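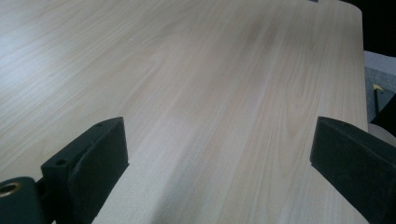 Inicio Foros Fútbol modesto Fichajes y papeleo Entrar Registrarse

Cesión con opción de compra: el otro club dice que la opción ya es obligación

Bongani Ngubane

Buenas a todos. Llevo la secretaría técnica de un club pequeño, lo que en la práctica significa que tengo un correo con el escudo, un sello y las llaves del almacén de balones. El verano pasado nos trajimos cedido a un lateral izquierdo del Nustham. Buen chico, buen centro, se lesiona poco y saluda al entrar. Firmamos una cesión por una temporada con opción de compra de 3862 euros, que para nosotros es dinero de verdad, de ese que se vota.

Ahora llega el Nustham y nos manda un correo muy educado en el que nos felicita por «la adquisición definitiva del jugador». Adquisición que nosotros no hemos hecho. Según ellos, el anexo dice que si el chaval jugaba más de 1280 minutos de liga la opción pasaba a ser obligatoria. He ido al anexo y, efectivamente, hay un párrafo que habla de minutos. Lo copio tal cual:

«La opción se entenderá ejercitada cuando el jugador alcance 1280 minutos en competición oficial, salvo comunicación en contrario del club cesionario antes de finalizar el período de cesión.»

El lateral los alcanzó en primavera, porque el otro lateral izquierdo que teníamos se fue a vivir con su novia a otra provincia y el míster no iba a poner ahí al portero suplente (lo consideró, me consta). El período de cesión termina a finales de mes y todavía estamos dentro.

Mis dudas son las siguientes. Primero, si podemos mandar ahora esa comunicación en contrario o si ya es tarde, puesto que los minutos se cumplieron hace tiempo. Segundo, si los minutos de copa cuentan, porque ellos en el correo hablan de liga y el papel dice competición oficial. Tercero, si alguien ha negociado una rebaja en estas condiciones, porque la verdad es que al chico lo queremos, lo que no queremos es pagar 3862 euros por él en agosto, con el césped por resembrar y la lavadora del vestuario haciendo un ruido que parece el himno de la Champions tocado con cucharas.

El presidente opina que no contestemos y ya se cansarán. Me gustaría llevarle una alternativa.

Gracias de antemano.

Nisha Singhal

Hola, Bongani. He tramitado bastantes cesiones de este nivel y te contesto con lo que haría yo, con la advertencia habitual de que no he visto el contrato entero y de que una cláusula en la página tres puede cargarse todo lo que diga un foro.

Lo primero: no le hagas caso al presidente. Tu párrafo castiga justamente el silencio. Si no comunicáis nada antes de que acabe la cesión, la opción se da por ejercitada y le habréis regalado al Nustham el mejor argumento posible. Es el único punto de todo este asunto en el que quedarse quieto sale caro.

Sobre el plazo, yo leo la frase como tú esperas que se lea. Dice «salvo comunicación en contrario antes de finalizar el período de cesión», y el período no ha finalizado. Ellos sostendrán que la opción se ejercitó sola el día en que el chaval completó el minuto 1280 y que lo que vino después ya da igual. Es defendible, pero entonces la segunda mitad de la frase no serviría para casi nada, y quien interpreta un contrato suele procurar que todas las palabras sirvan para algo. Mira también quién redactó el anexo. Si lo mandaron ellos ya escrito y vosotros solo pusisteis el sello, guarda ese correo como oro en paño, porque la oscuridad de una cláusula no debería favorecer a quien la escribió.

Sobre la copa: «competición oficial» incluye la copa salvo que en otra parte del contrato se defina de otra manera. Pero si solo con la liga ya llega a la cifra, discutir esto es perder una tarde. Pide las actas, suma y sal de dudas antes de abrir ese frente. Y ojo con las sustituciones, que en las actas de nuestras categorías el minuto del cambio lo apunta cada árbitro según su estado de ánimo.

En cuanto a la forma, mándalo por un medio que deje constancia del contenido y de la fecha. Burofax si podéis. El correo electrónico como complemento, con acuse. El texto, corto: que el club no ejercita la opción, que se comunica dentro del período de cesión conforme al anexo, y que quedáis abiertos a hablar de la continuidad del jugador. Sin adjetivos. Sin mencionar la lavadora.

Y luego negociad. Una vez enviada la comunicación, el Nustham tiene un lateral al que quizá no esperaba de vuelta, y vosotros tenéis a un lateral que seguramente prefiere quedarse. Pregúntale a él, por cierto, que en estos hilos siempre se habla del jugador como si fuera una furgoneta. Para un traspaso definitivo necesitaréis su firma de todas formas. Yo propondría una segunda cesión con una cantidad menor, o el pago aplazado en dos temporadas con un porcentaje de una venta futura. Ese porcentaje suele gustar mucho y en nuestro fútbol casi nunca se cobra.

Si después de eso siguen en sus trece, la federación territorial te dirá qué órgano ve estas cosas. Y pagar una consulta a un abogado de la zona te costará bastante menos que la opción.

Pravesh Magagula

Eso no vale nada. A nosotros nos hicieron lo mismo con un delantero y al final no pagamos porque el otro club desapareció. Fusión con el Welo, cambio de nombre, directiva nueva y allí no contestaba al teléfono ni el del bar. Mi consejo es esperar.

También te digo que 3862 por un lateral me parece una barbaridad. Por 380 euros y dos redes de portería nos llevamos nosotros un central que todavía juega. Es lento, eso sí.

Yolandi Dlamini

No esperes, por favor. Lo de Pravesh es un club que se esfumó, y no puedes basar una estrategia en que el Nustham se esfume antes de fin de mes.

Añado una cosa a lo de Nisha, con lo que estoy de acuerdo en casi todo. Comprueba quién tiene poder para firmar la comunicación. En mi club la mandó el secretario técnico, o sea, yo, y los otros contestaron que solo el presidente representaba a la entidad. Tuvimos que repetirla a las siete de la tarde del último día, con el presidente en una boda, firmando sobre el capó de un coche. Que lo firme él desde el principio y te ahorras el capó.

Yo no metería en el mismo escrito lo de estar abiertos a negociar. Es manía mía, pero prefiero una carta que diga que no y, al día siguiente, una llamada que diga que bueno.

Bongani Ngubane

Gracias a las dos, y a Pravesh por los ánimos. He sumado las actas: solo en liga le salen 1664 minutos, así que dejo en paz la copa. El anexo nos lo mandaron ellos y tengo el correo. El presidente firma mañana, después de que le leyera en voz alta la palabra «silencio» varias veces – dice que él ya lo venía pensando.

Con el chico he hablado en el aparcamiento. Quiere quedarse y pregunta si le podemos cambiar la taquilla, que la suya no cierra.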